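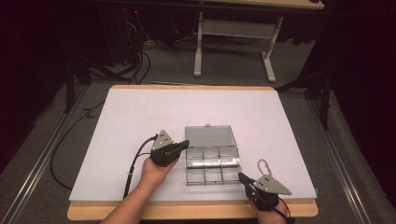 Bench 2, white board down, small-parts box open.

Workroom inspection checklist - tables, floor and small-parts storage
Oltimthorpe site, ground floor
Round: April, Monday, before the afternoon session

Marks used: OK = no action. ACT = action needed, see comment. N/A = does not apply to this room. Comments go directly under the item. If an item was put right during the round it is still marked ACT so that it shows up next time.

SECTION A - WORK TABLES

A1. Table stands level and does not rock - OK
Pushed at all corners. Bench 2 used to move a little on the carpet but has been fine since the feet were adjusted.

A2. Edges free of splinters and lifting - ACT
One rough patch on the underside of the front edge of bench 1. Sand it and wipe down. Bench 2 is smooth all round.

A3. White board lies flat on the table - OK
Board on bench 2 checked with the steel rule. Please keep using the large board and not the two small ones pushed together, small parts get into the join.

A4. Board surface clean, no grease or tape residue - ACT
Tape marks near one corner. Came off partly with warm soapy water. Do not use the blade scraper, it scores the surface and the scratches then hold dirt.

A5. Load on table within limit - OK
The limit label on bench 1 has faded and needs writing out again.

SECTION B - SMALL-PARTS BOXES

B1. Lid opens fully and stays up by itself - OK
The clear box on bench 2 has a hinged lid and it stands upright when open. Two of the Ortuño boxes from the cupboard have lids that drop. Put these at the back of the shelf for spares.

B2. Hinge not cracked or whitened - ACT
Early whitening on one Ortuño box, left side. Not serious. Look again next month.

B3. Compartment walls whole, no gaps at the bottom - OK
Run a finger along the foot of each wall. Fine washers will slide under a gap you can hardly see.

B4. Contents sit properly inside the compartments - ACT
On bench 2 there is a silver metal piece lying across the compartments in the front row. Long items should go in the undivided tray, where the lid can be shut without forcing it. Same comment as last round.

B5. Box labelled on the outside - ACT
Labels to be redone for all the boxes in the cupboard. Use the printed Homum labels, the handwritten ones rub off.

B6. Stock agrees with the sheet - OK
M3 screws 2,000, spacers 230. Both agree with the sheet. Figures taken from the sealed bags in the cupboard and do not include anything already in boxes.

SECTION C - CABLES AND FLOOR

C1. Cables leave the table on the side away from the walkway - ACT
A black cable goes over the table edge at the left and down towards the floor, and there is a loop of cable on the carpet on the same side. Take up the slack and clip it. The clips are in the second drawer, with the hook-and-loop ties.

C2. Cables on stands tied in - ACT
The dark equipment stand at the back left has a tangle of cables coming down it. It works but it is hard to tell which lead is which. Tie in bundles and tag both ends before anyone unplugs anything.

C3. Plugs and leads undamaged - OK
Looked at by eye only. The electrical test is on a separate sheet.

C4. Carpet flat, no lifted edges - OK
The seam by the door has been glued and is holding.

C5. Carpet clear of dropped parts - ACT
Nine screws picked up with the magnet wand, most of them close to the door. Small grey parts do not show on grey carpet, so use the wand even when the floor looks clear.

C6. Legs of stands kept out of the walking route - OK
Black stand on the right has its legs out on the carpet by the dark curtain. There is room to pass. Keep it no nearer to the table than it is now.

SECTION D - ROOM

D1. Lighting even over the tables - OK
Clear plastic boxes do catch the overhead light. Turn the box a little if the glare makes it hard to see into the compartments.

D2. Curtain hangs clear of heaters and sockets - OK

D3. Rear desk clear underneath - OK
White-legged desk. Nothing is to be stored on the crossbar shelf, it was not made for weight.

D4. Fire exit sign visible from all tables - OK

D5. First aid box stocked - ACT
Plasters down to the last few. Order a box of 20. Eyewash in date.

D6. Washing facilities - N/A

ACTIONS CARRIED FORWARD
A2 sand bench 1 edge
A5 rewrite limit label, bench 1
B4 move long items to the undivided tray
B5 new labels
C1 and C2 cables, to be done together - allow an hour
D5 plasters, on the next Jatov order

Anything marked ACT twice running goes to the site office. At present that is B4 only.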